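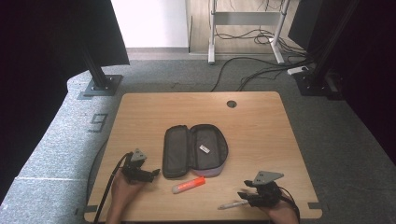
Goden Brings Its School Supply Drive Back to Sudthorpe for a Fourth Year

SUDTHORPE – Goden, the family-run stationery and office supply store on Koster Street, is once again inviting its neighbors to help local children start the new term with everything they need. The drive opens in February and runs for four weeks, and donations are welcome at the front counter any time the store is open, from 9 a.m. until 6 p.m.

Last year the people of Sudthorpe were so generous that our back office was stacked to the ceiling by the second week! All told, 1,888 items came in, everything from glue sticks and rulers to a very handsome set of drawing inks, and 242 children at three elementary schools went home with a full kit.

"My mother used to keep a drawer of spare pencils for any child who came in short, and I suppose this is the same drawer, only a good deal bigger," said Henk Van Acker, owner of Goden. "People stop me at the bakery to ask when we're starting again, and I can't tell you how happy that makes me."

The schools have already asked for 214 kits this term, and teachers say they are shortest on erasers, colored pencils, wide-ruled notebooks and sturdy pencil cases. Gently used cases are fine as long as the zipper works. Shoppers who would like to give but don't have time to browse can pick up a ready-made bundle by the register, and Goden will add a second notebook to every bundle sold.

Guvumetti, the coffee shop next door, is joining in for the first time with a free hot chocolate for any child who drops off a donation – marshmallows included, we are told.

Packing night will be held at the store on the last evening of the drive, starting at 6:30 p.m. There is room for 70 helpers, and families are very welcome. To save a place, please ask for Toon Van der Linden at the Goden front counter.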